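Flower Tricks, Tested: What's Worth Doing With a Mixed Bunch

Every March the same advice comes back around. Pennies in the water, aspirin, a splash of soda. I have tried most of it on the hall table and I remain unmoved. A few dull habits do more -- and they cost nothing.

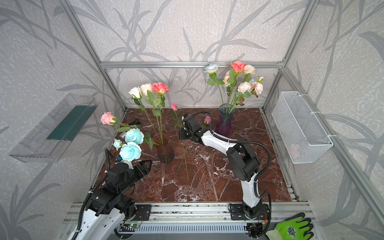
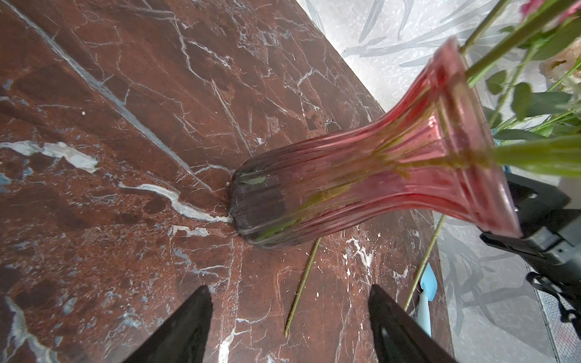
Roses and glass vases on the marble-patterned top.

Tall glass with long stems is a tippy business. The shops in Dindton will sell you a flared vase and 17 inches of stem to go in it, and all that weight ends up at the rim. Fill the vase two-thirds before a single flower goes in. If it still wobbles, cut the stems shorter. I don't believe in the glass pebbles.

Splitting a bunch between 2 vases works better than cramming one. Put the heavy blooms in whichever has the wider base.

Cut at a slant if you like. I've never seen it beat a straight cut with a sharp knife. Blunt scissors crush the stem, so skip those.

Strip any leaf that would sit under the water. This one I do believe.

Flovedum sachets: I gave them 60 days of fair trial over the winter. Plain water, changed every other morning, did just as well.

Loose stem ends go straight in the compost. Leave them on a pale stone top overnight and you may be scrubbing at green marks on Wednesday.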